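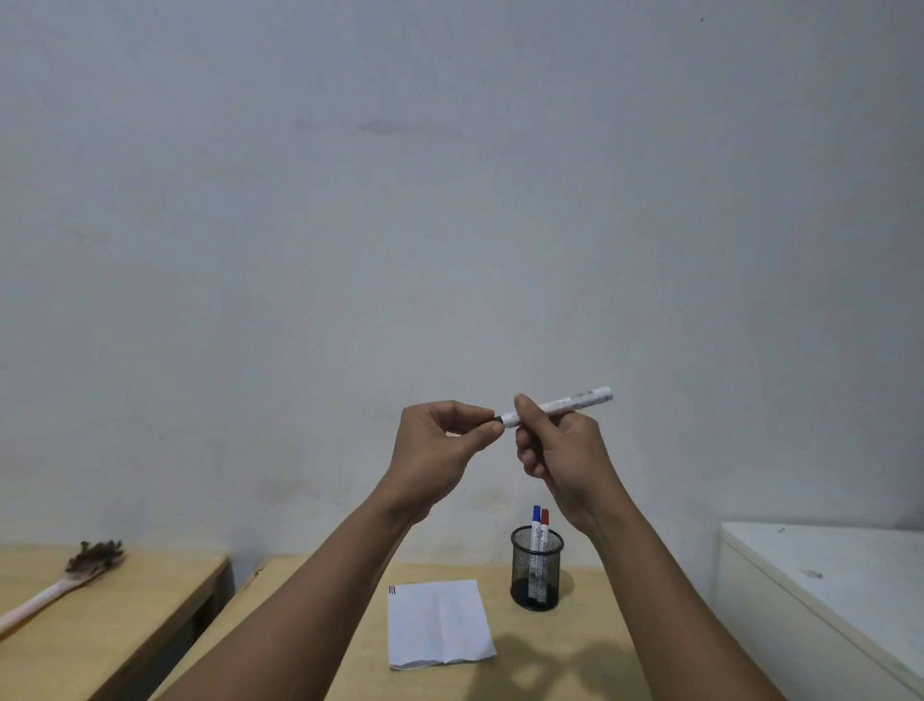 Bring back the noticeboard

Feb 13, 2019

Quick one this week, I'm writing it on the train to Bostcombe and the battery's on 31 per cent.

The library in Letton has taken its noticeboard down. The big one by the door. In its place, a screen. The screen shows the opening hours, then a stock photo of a smiling family, then the opening hours again. I stood and watched it go round three times last week. Didn't learn about one single thing happening in the town.

The old board was a mess, I'll grant you that. Out of date posters, pins missing, a card for piano lessons that had been up since my kids were small. But I found my allotment on that board. Found a second hand bike, a plumber and a choir I lasted two rehearsals in. You went in to return a book and came out knowing there was a jumble sale on Saturday.

"It's all online now." Is it? I looked. The council's events page listed 38 things for November and most of them were bin collections. To get your own event on there you fill in a form, make an account, upload a logo. A logo! For a coffee morning!

My neighbour is 79. She has run the same coffee morning for years and she advertised it with a sheet of paper and a thick pen. Took her five minutes. She isn't going to make a logo and I don't see why she should have too.

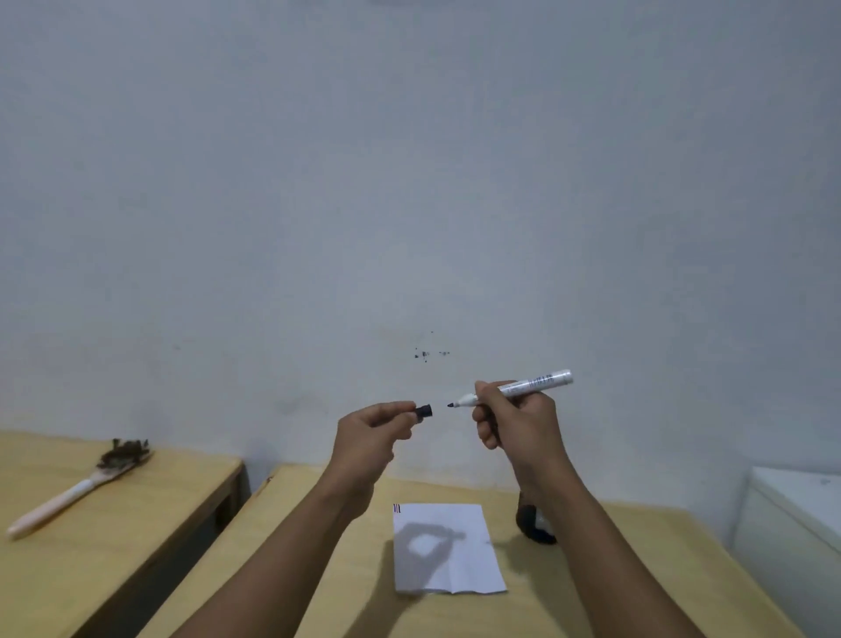
Cap off and you're ready to advertise.

And don't tell me about the Facebook group. Half the town isn't on it, the other half is arguing about parking. Things sink in an hour. A poster stays where you put it.

Grirnum still has a board, outside the bakery. Smaller place than ours, far more going on, or it feels that way, because you can see it. Walking group. Lost cat. Somebody giving away a wardrobe. I was there ten minutes and nearly came home with the wardrobe.

Screens cost money, they break, someone in an office decides what goes on them. Cork and pins cost next to nothing. Keep the screen if you must, there's plenty of wall. Just put the board back up next to it, and leave a few pens out.

Nearly at Bostcombe. If you feel the same, write to teh library and say so. On paper, ideally.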